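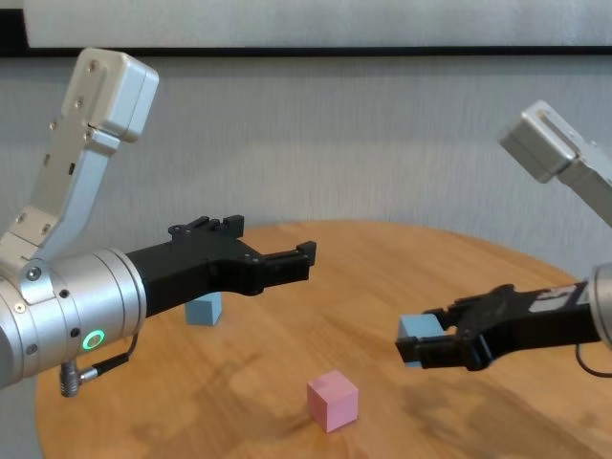 Geölt oder lackiert, das sei in Drorkcombe fast eine Glaubensfrage, meint Gilberto Marulanda, und er habe sich bis heute nicht festgelegt. Seinen Esstisch hat er zuletzt im Dezember abgeschliffen, von Hand, an einem Sonntag.

Öl zieht in die Poren ein und lässt die Maserung stehen. Kratzer lassen sich stellenweise ausbessern, dafür braucht die Platte regelmäßig Pflege. Lack bildet eine geschlossene Schicht. Er hält Rotwein und heiße Tassen länger stand, doch ist er einmal beschädigt, muss meist die ganze Fläche herunter.

In der Werkstatt Brimar kostet das Abschleifen und Ölen einer runden Platte 291 Euro, eine neue Lackierung mehr. Für einen neuen Massivholztisch verlangt der Händler Azimi 887 Euro. Viele Kunden lassen deshalb lieber aufarbeiten.

Wer selbst schleift, beginnt mit Körnung 120 und arbeitet immer in Faserrichtung. Das Öl wird dünn aufgetragen, der Überschuss nach 23 Minuten abgenommen. Ölgetränkte Lappen können sich selbst entzünden und gehören ausgebreitet ins Freie, bis sie trocken sind.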